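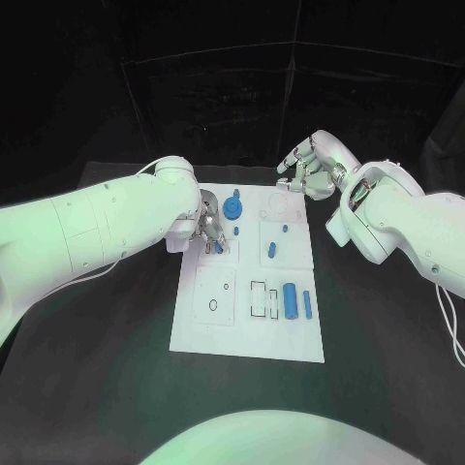
Zhuoran Jiang asked after the open day whether the recordings could be shared in full, including the runs that were stopped early. They are all in this release, and the stopped runs are marked.

Search this repository
Type to search

# Mellov Open Day: Board Assembly Recordings

Recordings from the open day at the Wodelell workshop, held in July. A two-arm robot worked on an assembly board while visitors watched and, in one session, chose which part it should try next. The release also has the operator notes for each session.

Last updated: 2023-08-25

## What was shown

The board has printed outlines on several white panels. The blue parts include a gear, pegs, cylinders of different sizes and a thin rod. The left arm carries a metal gripper and the right arm carries a humanoid hand. Operators drove both arms by hand control. Nothing in this release was run by a trained policy.

There were 4 sessions:

- Session A: gear and peg, both arms
- Session B: cylinders only, left arm
- Session C: parts called out by visitors
- Session D: full board, both arms

Session D was the one most people stayed for. It ran long and we dropped the question period that was planned after it. Some of the questions are answered below.

## Contents

The release holds around 2,000 short recordings. Most are a single attempt at a single part. An attempt starts when the arm leaves its rest pose and ends when the operator presses the pedal.

 sessions/ one folder per session
 labels/ part, arm, outcome
 notes/ operator notes, plain text
 splits/ train and test lists

The outcome label takes one of these values: `placed`, `missed`, `dropped`, `stopped`. The test list has 50 recordings, all from Session D.

## How the labels were made

Gwenllian Bowen labeled Sessions A and B during the day from the operator's desk. Sessions C and D were labeled the week after from the recordings. Each recording was checked by 2 people. Where they disagreed, the stricter label was kept, so a part that sat crooked on its outline is `missed`.

`stopped` covers any run ended by the operator before the part was released. In Session C this was often a visitor changing their mind. The notes give the cause when the operator wrote one down.

## Known problems

- The clock on the right arm runs slightly behind the left in Session A. Use the file `notes/offset_a.txt` to correct it.
- Finger positions for the hand are missing from part of Session B. The right arm was parked, so this should not matter for most uses.
- Session C is uneven. Visitors asked for the gear far more than anything else.
- Sound was removed from every recording because visitors were talking near the table.
- The lighting was changed between Sessions B and C. Colors do not match across that break.

## Questions from the day

**Why two different end pieces?** The gripper is better at holding a part upright. The hand is there so we can compare grasps on the same board.

**Can the board layout be reused?** Yes. The drawing is in `notes/board.pdf`. Print it at full size or the outlines will not fit the parts.

**Is there a version with force readings?** No. The wrist sensor was not connected for the open day.

## Use

Free for research and teaching. Please cite the release as "Mellov Open Day Recordings" and give the version you used. For other uses, open an issue first.

## Comments

**barbier_lab**
The Session B labels load fine, but the split file still points to the old folder names. Easy to fix with a search and replace.

**Ferano**
I was there for Session C. Is the run with the thin rod in the release? I could not find it by part name.

**Gwenllian Bowen**
It is under `rod_thin`, outcome `dropped`. The split file is fixed now, please pull again.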